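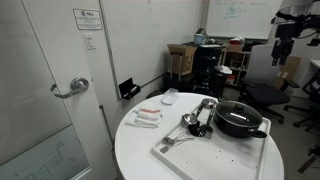 Pot with glass lid, ladle and other utensils on a tray

Print
E-mail

CLAIM 839

The Panel sat in the school at Aguiar because the town hall still smelled of crude oil. Natália Patrício had the teacher's desk. She was the clerk, and her work was to read the name, find the paper, and put the stamp when the three members agreed. By June they had received 1129 claims, and the members had become slow and polite with each other, as people are when they want to go home.

"Claim 839," she read. "Sérgio Brandão."

The women at the back stopped talking.

He came up between the benches with his hat in his hand. He was smaller than on the posters. Six years ago those posters hung in every police station along the Dratuvon, with the word REWARD in red, and Natália's brother had brought one home and put it on the wall of their room as if it were a football player. After the amnesty the government took the posters down, but her brother kept his.

"You are the same Brandão?" asked the chairman.

"There are many Brandãos in the creeks," he said. "But yes."

"And your claim is for nets."

"Nets and one canoe. They were under the house when the oil came. I could not clean them."

The chairman turned the page, although there was only one page. The spill had started at valve 41, at night, and Imness, the company that owned the line, had written to the Panel that the valve was opened by hand. If this was true, nobody would be paid. If the valve was old and had failed alone, everybody would be paid. For five weeks the members had avoided the question by talking about nets.

"Mr. Brandão," said the chairman, "you know this valve?"

"I know all the valves."

Somebody laughed and then was quiet.

"I closed 41 myself two times, in the war," he said. "It needed two men and a long bar. We put our feet against the pipe. The last time, the wheel turned but nothing happened inside. We could hear the oil passing, as before. So we left it and went to another one."

"When was this?"

"The year before the amnesty."

"Did you tell the company?"

He looked at the chairman with real curiosity. "How would I tell them?" he said.

Natália was writing. She wrote quickly and in full sentences, as she had been taught, and when she came to the words "the wheel turned but nothing happened inside" her pen stopped for a moment, and she went on. At the window the man from Imness had stood up. He was a young lawyer, always in the same gray jacket, and he had not spoken since the first week.

"I object to this," he said. "The witness is confessing to a crime."

"He has amnesty," said the chairman.

"He has amnesty for what he declared. Did he declare valve 41?"

The chairman did not know. He looked to Natália, and she got up and went to the metal cabinet where the copies from the ministry were kept. It took a long time. The file for Brandão was thick, and the pages were stuck together from the damp. She found the list of attacks, typed on both sides, with his signature below each page in large, careful letters. Pumping station. Barge. Pumping station. Bridge. She read it from the beginning to the end and then again.

Valve 41 was not there.

She stayed with her back to the room. She could hear the generator and a child who was asking for water. Over 200 families were sitting on those benches or standing outside under the mango tree, and her mother was among them, with claim 16, for a garden.

"Miss Patrício?" said the chairman.

"The pages are stuck, sir," she said. "I need to dry them."

"How long?"

"Until tomorrow morning."

The chairman seemed thankful. He said that the Panel would rise until eight o'clock, and that the witness should not leave Aguiar. The lawyer from Imness sat down and began to write a message on his telephone.

Brandão waited until the benches were almost empty. Then he came to the desk, and because he was an old-fashioned man he asked permission before he spoke.

"You have a brother," he said. "Tall, with a bad ear."

"Yes."

"He was the other man on the bar."

Natália closed the file. She put it under her arm, with the stamp and the ink, and looked for the key of the cabinet, which was in her hand.

"They will ask me tomorrow who helped me," he said. "I wanted that you know it tonight."

Outside, the first canoes were already going back up the Dratuvon without lamps. She locked the school and walked home by the long road, where her mother was waiting for her by the bridge.

Print
E-mail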